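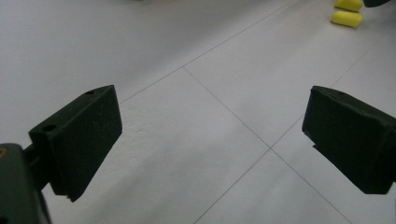 How do you all decide when to move a stop up once a swing trade is working? I bought Pronia in May after it bounced off its 200 day average, and it's been drifting higher ever since (slowly, but I'll take it). My stop is still down where I put it on day one, and I've got the two sides of this argument facing each other in my head, with a big open gap between them. One side says trail it tight under the 8 day line and protect the gain. The other says leave it alone or I'll get shaken out on some dumb morning dip! The stock is sitting just over 34 now and I'm up 4 points. What would you do?

Shirin Zarei

I'd skip the 8 day, it's way too jumpy for a slow mover like that. I did it with Stoltberg last year and got stopped out three times, then watched it run without me each time. These days I wait for a higher low on the daily chart, give it a couple of sessions to prove itself, and put the stop a little under that low. If there's no higher low yet, the stop stays where it is. You'll give back some of the gain now and then and it stings, but I sleep fine.

Also, are you using a stop market or a stop limit? On a gap down the limit one may not fill at all, so check that before you touch anything else.

Domingo Henríquez
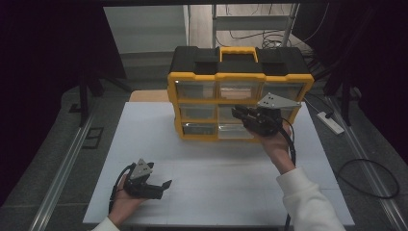
Filed under: Swing Trading > Stops and Exits

Sell half. That's what I do with everything and I don't lose any sleep over it.

Santino Mansilla

Domingo's way is pretty close to mine, except I look at the weekly chart and only move stops on Saturday when the market's closed and I'm not tempted to fiddle. I held Plomora through two ugly pullbacks like that. It doesn't help if earnings are coming up though, so look at the date first. I usually cut the size down before a report and leave the stop where it was.

Estela Daza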